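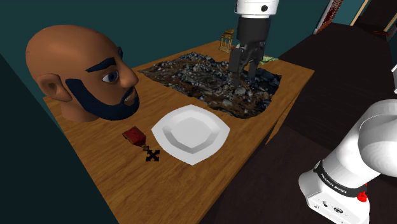

Fig. 1. Simulated bench, open fingers down among the stones.

Welcome back, everyone! Our fault today comes from the Jodo exercise, where the planner took the rubble for one flat box and sent the fingers about 2 cm too low. No alarm came up, and the log looked perfectly healthy. 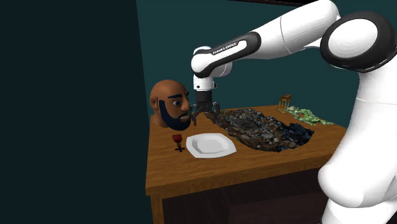
Fig. 2. Gripper over the left end of the mound, close to the head.

Before lab 5, please check your collision shapes (yes, all of them), and do bring your logs along.

Sinwood Robotics Course | Contact the course desk | Back to top

Comments
My log looked fine too!
Is lab 4 still open?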